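The Bag Comes Back

The grocery store in Garnmont closes at eight, and by a quarter past, Viorica Surdu has usually started on the bags. She keeps them flat under the counter, sorted by size, with the torn ones on the left. Customers bring them in folded inside newer bags, or rolled up with a rubber band. She checks the bottoms first. A paper bag nearly always fails at the bottom, she says, and usually at a corner, where a can has been sitting.

Surdu runs Munteanu, a grocery that still carries the name of the family who sold it to her. Her system for bags is simple. You pay a nickel for a new one. An old one, if it holds, costs you nothing. She has been doing this for two years, and she has opinions about paper that most shoppers have never needed to form.

"People think a bag is a bag," she said. "Then they put a gallon of milk in it and walk to the bus."

The brown bag has been part of American shopping for so long that it is easy to forget it was once a piece of new technology. For much of the 19th century, shopkeepers wrapped goods in a sheet of paper and tied it with string, or twisted the sheet into a cone. Early machine-made bags were shaped like envelopes. They would not stand up, which meant a clerk had to hold the bag open with one hand and fill it with the other. The flat bottom solved that problem. Once a machine could cut, fold and paste a square base, a clerk could set the bag on the counter and use both hands.

The paper itself took longer to catch up. Kraft paper gets its name from the German word for strength. The process behind it cooks wood chips in a chemical solution that removes much of the lignin, the material that holds wood together, and leaves the long fibers in good shape. Those long fibers are the reason a grocery bag can carry a load that would go straight through a sheet of newsprint. The brown color is what you get when the pulp isn't bleached.

By the middle of the last century the bag had a second life in nearly every kitchen. It lined the trash can. It covered schoolbooks. It was cut open and spread under fried chicken to take up the grease. Surdu, who grew up over a bakery in Pimilgate, remembers her mother ripening pears in one on top of the refrigerator. Her aunt kept onions in another, with holes punched in the sides, and would not hear of a basket.
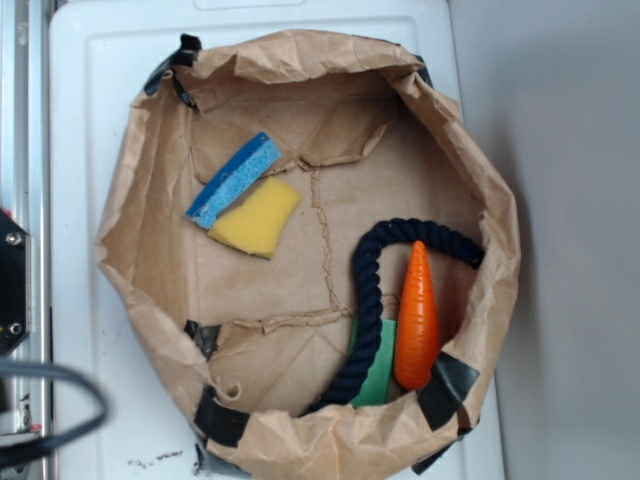

Plastic nearly ended all that. The thin plastic shopping bag reached American supermarkets in the late 1970s, and it was cheap, light and waterproof. A store could keep a great many of them in the space that a few stacks of paper took up. Within a couple of decades the question at the register, paper or plastic, had mostly stopped being asked.

In Garnmont it is being asked again. The town council took up a plastic bag rule in February, and a vote is on the ballot for Tuesday, November 6, 2018. If it passes, stores will have until next summer to use up what they have. The larger markets out on the highway have said little in public. The small shops downtown are split, and the argument is mostly over cost and closet space.

Surdu's back room is a fair picture of the second problem. A bundle of 300 flat bags takes up a full shelf, and she needs the shelf for canned tomatoes. Paper also has to be kept dry. A roof leak last winter ruined most of a delivery, and she used what was left to start a compost pile behind the store.

There is a real argument about whether paper is the better choice at all. Making a paper bag takes a good deal of water and energy, and trucks can carry fewer of them per load. A paper bag used once and thrown out doesn't have much to brag about. What it has going for it is what happens later. It breaks down fairly fast if it gets loose, most curbside programs will take it, and it can be used again if someone bothers to fold it.

The folding is where Surdu loses patience. She wants bags returned along their original creases. A bag that has been balled up and smoothed out again will still hold a loaf of bread, but the paper is weaker at every wrinkle, and she won't put glass in it. Bags with oil spots go to the compost. Bags with a small split can sometimes be taped on the inside, though she only gives those out for dry things such as rice or paper towels.

She has tried bags from several suppliers. The ones she orders now come from Vornside, a paper goods wholesaler in the next county. They cost a little more than her old ones and have twisted handles, which customers had been requesting since the day she opened. She was against handles at first. They make the bags harder to stack, and they pull loose in the rain. But people walk home from her store, some of them up the long hill past the school, and it is hard to hug a bag of potatoes for that distance.

On the night I visited, the pile on the counter came to around two dozen bags. One had a shopping list still in it, for eggs, dill and lightbulbs. Surdu read it, put it in the drawer in case the owner came back, and slid the bag in with the good ones on the right.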